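Talks > Robotics evenings > Speaker notes

Can it make the bed yet?

Leidy Sotelo, June 24, 2024

Right, start with a show of hands: who made their bed this morning? (Wait for it. Somebody always lies.) Then say the job takes me 2 minutes if I'm being fussy, and that I've spent most of my working life trying to get a machine to do it at all.

Quick bit of background, don't linger. Factories have had arms bolted to the floor for decades and they're brilliant, because the same part turns up in the same spot every time. At Dudar we had one that did the same lift 2000 times a shift and I never saw it sulk. Move the part a hand's width to the left and you'd have had a very expensive mess!

So now the bedroom. Next slide, and let people look at it for a bit before I start talking again.

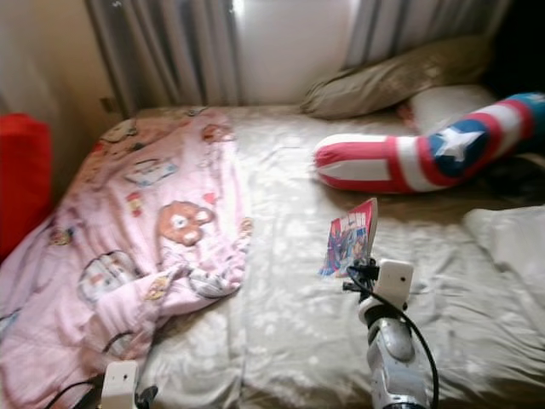 Wahyudi Tarigan told me after the last run-through that I was being too gloomy, that tidying is mostly picking up and putting down, and machines can pick up and put down perfectly well now. Fair enough, and I should say so out loud. A comic has edges. Get hold of it, keep it upright, find a shelf, lovely.

But then there's the blanket. Where's its corner? You and I would just grab a bit and shake it and sort it out as we go. A gripper has to choose a bit first, and once it pulls, the whole thing is a new shape and it has to look all over again. Same with a satin sheet, only slippery. And the bolster's longer than most arms want to swing (pause here, people usually have a pillow story).

Numbers slide: our own blanket-folding trials in September. 100 goes, 23 that I'd have left on my own bed. I think that's quite good! My mum didn't.

Where I've landed, for the Q&A: picking things up off the bed, yes, if you're patient. Making the bed, no. Shop-floor packing sits somewhere in between, so mention the Ramance towel line if there's time, skip it if the tea's arrived.

Clicker sticks on the last slide. Press twice.

Related talks
Why towels are harder than tins
A week on the packing floor at Flullton
Nikolaidis: teaching an arm to open a drawer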